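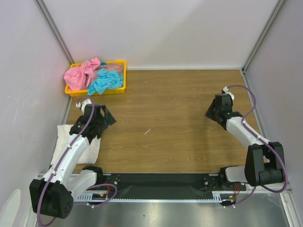
Kureris Lab: call for participants
Teleoperation study on two-armed cloth folding

We are looking for people to operate a pair of robot arms for a study on how folding is learned from demonstration. No experience with robots is needed. You do need to be 18 or over, have normal or corrected sight, and be comfortable using both hands at once for a full session.

Background

Last spring we trained a folding policy on 762 demonstrations, nearly all of them recorded by 2 members of our own team. It folded plain cloths well and did poorly on garments, mostly at the first step, when a shirt has to be got flat before any fold can start. When we went back through the recordings we found that both operators had the same way of doing it: pick at the hem, drag towards the front of the table, let go, pick again. The policy had copied the dragging and very little else.

Josphat Nyanda then ran a small pilot with operators from outside the lab. They used far more ways of opening up a garment, some of them slower than ours. A policy trained on the pilot data alone, a much smaller set, recovered from a bad first grasp more often than the one trained on our own recordings. We want to know whether that comes from having different people or simply from having slower, more careful demonstrations. The present study, called Onum, is meant to separate the two.

What you will do

You will sit at a desk beside the workcell and move two hand controllers. The arms follow your hands. Each arm ends in a two-finger gripper, opened and closed with a trigger. You can look at the table directly or at the screen, where the wrist cameras are shown next to the fixed view.

In each trial you will be given one item and asked to flatten it, fold it and leave it in the place named on the task card. Items include small cloths and garments of various sizes, some with printing on them.
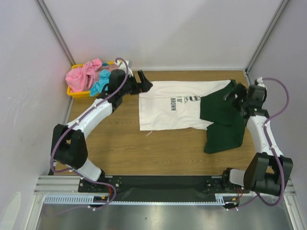 We do not tell you how to fold. The card says what the finished item should look like, and how you get there is up to you. Half of the participants will be asked to work at their own pace and the other half will follow a timer set to match our original operators. You will be told which group you are in at the start of your first session.

A trial ends when you say it is finished or when the time limit is reached. Failed trials are kept and used, so please do not worry about dropping things or having to start a fold again.

Sessions and payment

There are 3 sessions on separate days. The first includes training on the controllers and a short practice block that is not recorded. Sessions are held at the Wastance building, ground floor, in the morning or the afternoon. There is one evening slot on Thursday for people who cannot come during working hours.

Payment is by gift card or bank transfer at the end of each session, at the same rate for both groups. If you stop part way through, you are paid for the whole of that session. Travel within the city is refunded on production of a ticket.

What we record

Arm positions, gripper openings, the commands from the hand controllers
Video from the fixed camera and from the camera at each wrist

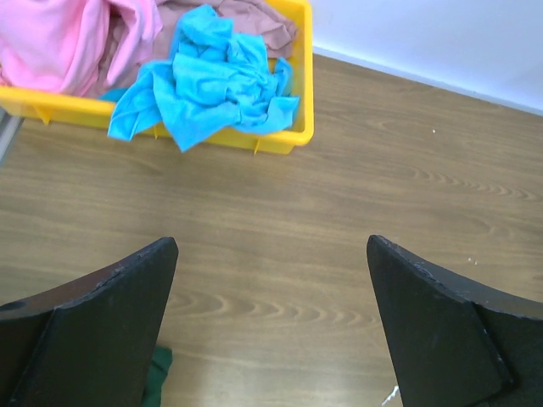
A short questionnaire after each session about effort and tiredness

None of the cameras is pointed at the desk and we do not record sound. Your data is stored under a participant number. You may ask for your recordings to be withdrawn up to the point at which training begins, and we will write to you before that date. We aim to collect 700 trials in total. The trials will be released with the paper, without names or questionnaire answers.

Who should not apply

Please do not apply if you have a wrist, hand or shoulder injury that makes repeated small movements painful. People who took part in the Fuentealba pilot cannot take part again, as they have already practised on the same arms. Left-handed people are very welcome, as we had none in the first set.

How to apply

Write to Josphat Nyanda at the Kureris Lab with "Onum study" as the subject. Give your age, which hand you write with and the times you are free. Tell us if you sew, work in a laundry or fold clothes as part of a job. It will not affect whether you are chosen but we do need to balance the groups. You will get the information sheet and consent form by return and can ask questions before signing anything.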